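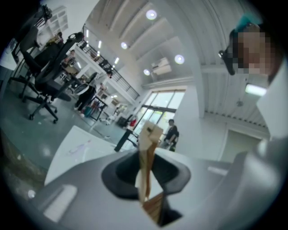
Qué hay en esta carpeta

Cilmont es el inventario de mobiliario de la oficina: sillas, mesas, estanterías y papeleras. Son 219 fichas, casi 22 de ellas dedicadas a sillas negras con ruedas que solo se distinguen por el ruido.

Campos

id: número de la pieza
tipo: silla, mesa, estante, papelera, otros
color: el que vea quien rellena la ficha (Adanech y Roman siguen sin acordar qué es "turquesa")
estado: de 1 a 4; el 4 significa que todavía se puede uno sentar

Problemas conocidos

Las sillas migran. La ficha 109 ha cambiado de mesa más veces que de dueño -- y ha tenido varios dueños.
Los tableros blancos figuran como mesas o como pizarras, según quién los haya pintarrajeado.

Correcciones: a Mebrat Ejigu, con el id delante.

Última revisión: 09/02/2023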